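The maple board

31/01/2024

I finished the board last night, so I can stop talking about it to people who did not ask. This post is for the ones who did.

I wanted a flat wooden board for small building blocks. Carpet is hopeless for them. Anything tall leans, and the small pieces get lost in the pile. The kitchen table works until it is time to eat. A board can be picked up with everything still on it and put somewhere else, and that was the whole plan.

I bought the maple from the offcut bin at Brandes, the lumber place out past the Nirkumport exit. It had already been planed and cut square. I paid 16 dollars for it. There was a second piece with straighter grain for more, and I stood there a while holding one in each hand. I took the cheaper one. It has a few knots, and I have come to like them.

Sanding took two evenings. I started at 80 grit, went to 120, then 180, and finished at 220 by hand. I would skip the 80 next time. It left scratches across the grain that I did not see until I got to 180, and I had to go back. Maple shows everything. It also burns if you let the sander sit in one place, so keep it moving.

For the finish I used Storkberg board oil, the small can. Three coats, wiped on with an old T-shirt and wiped off again after a few minutes. I had planned on varnish, but varnish on maple goes yellow, and I wanted to keep it pale. The oil brought up the grain a little — faint wavy lines that I had not noticed in the bin.

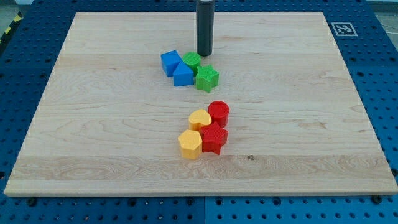 I went back and forth on the edges. A raised lip would stop the cylinders from rolling off, and cylinders do roll off. But a lip also collects dust and makes it harder to sweep the blocks back into the box with your arm, which is how blocks get put away in real life. I left it flat. I did round over the corners a little with sandpaper.

The blocks are from a Pison set, 64 pieces, bought used in April. They are plastic. I know a lot of people feel strongly about wooden ones, and I had those as a kid, but the plastic ones wash in the sink and the colors are easy to tell apart. Cubes and cylinders get the most use. The triangular prisms are always the last ones left, since a prism is a roof and then you are done building on that side. Lay one down on a flat side and it makes a decent ramp.

The pale wood turned out to be good for finding things. Blue and green both stand out on it, and a stray block does not hide the way it did on the rug.

Still to do: another light coat of oil when the can and I are both in the garage, and some kind of bag for the blocks. The cardboard box they came in has split down 2 corners and I have taped it 3 times. I have canvas left over from the chair seats and will probably use that.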